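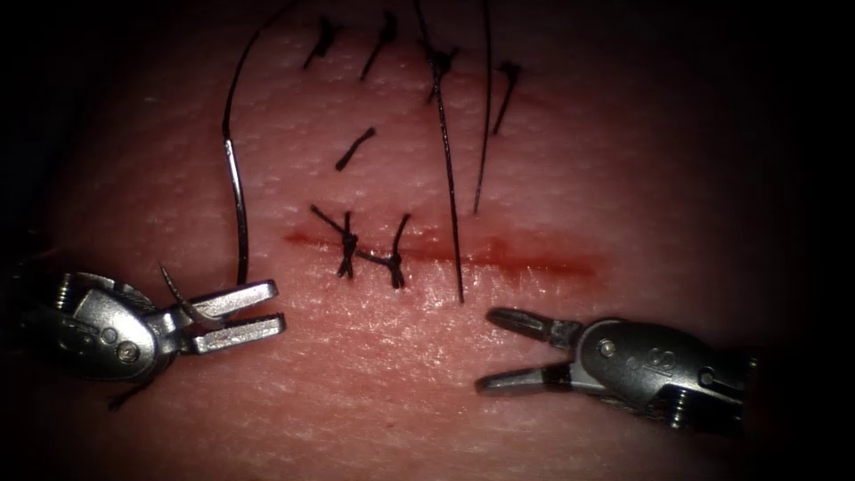
Slide 1 - Opening

Good morning, everyone. I'm Aishwarya Mathew, I run data gathering on the suturing project at Sova, and I get to spend the next half hour on my favorite part of robotics, the part where people sit down and do the task over and over so a machine can learn it.

Leave the pad up while people find seats. Let them look at it for a bit before I talk.

Point to the two knots bridging the cut on the left half, then to the right half, still open. Ask the room: where would you put the next stitch? Take two or three answers. They won't agree, and that disagreement is the talk!

Slide 2 - What we're after

One example for us is one stitch. Grab the needle, drive it through both sides of the wound, pull the thread, tie, cut the tails. The operator does it through the console while we log the camera view and the motion of both arms. The policy learns from the pair: what the camera saw, what the hands did next.

We have 300 full stitches so far, plus 179 shorter pieces - a needle handoff, say, or a single throw of a knot. The shorter ones came late and I wish we'd started with them. (Come back to this on slide 5.)

Slide 3 - Thread is the hard part

Go back to the picture for this one. Trace the long loose strands coming down from the top with the pointer. Slowly.

A needle is stiff. It has a shape, and once you know where one end is you have a good guess at the rest. Thread does whatever it likes. It curls, it catches the light and turns gray, it hangs right next to the jaws of the left gripper where it can hide or get pinched. And the finished knots are black too, with black tails. So the model has to work out which dark line is live thread and which one is old news.

Our first policy loved old tails. It would go for them with total confidence. Pause for the laugh, then play the clip.

Slide 4 - Why we don't swap the pad every time

This is the question I get most. A fresh pad for every example makes lovely, tidy data, and we did it that way through the first 200 stitches. The policy did well on fresh pads. Put it on a used one and it froze.

Real wounds are not fresh pads. By the third stitch you have two knots in view. So now we keep a pad going, and leave the earlier knots where they are, both on the cut and up above it. Parvathi Kulkarni pushed for this from the start and she was right. I argued with her for most of March.

What changes from one example to the next: which knots are already there, where the loose thread lies, where the arms start, how the light falls. What stays put: the camera, the task wording, the way we mark the end of an example.

Mention the light. Bright around the wound, nearly black in the corners. We tried even lighting, and it made the pictures prettier and the policy worse at everything near the shadows.

Slide 5 - Start poses and short pieces

Look at the grippers on the opening picture again: jaws open, pointing toward each other just below the incision, touching nothing. It's a good pose to talk over, as so many choices are still open. Which arm goes first? Does the left one deal with the needle or the thread?

Every operator answers in their own way, and at first we let them. Then we found the model averaging two good plans into one bad one. Now each session has a written plan for the first move, and we switch plans between sessions. You keep the variety, and you have a label for it.

The short pieces help most right here. When a full stitch goes wrong, it's nearly always in a few seconds you can name. So gather those seconds. 56 of our short pieces are nothing but recovering a slipped thread, and I'd trade a lot of perfect stitches for more of them.

Slide 6 - Keep the bad ones

Please, please don't delete your failures. Tag them. We use four tags: dropped needle, lost thread, torn pad, loose knot. The operator picks one right after the attempt, before getting up from the console. Wait until the afternoon and the tags turn to mush.

Our labeling tool is Dundent. Show the tag screen if there's time, skip if we're past the half-hour mark.

Slide 7 - What's next

The Skuststead group is setting up a second station, so we'll finally have a different camera angle. I can't wait - I want to see what breaks. Bogale is the name of the shared data set, and the format notes are on the handout.

Questions. If it's quiet, go back to the first picture and ask about the next stitch again.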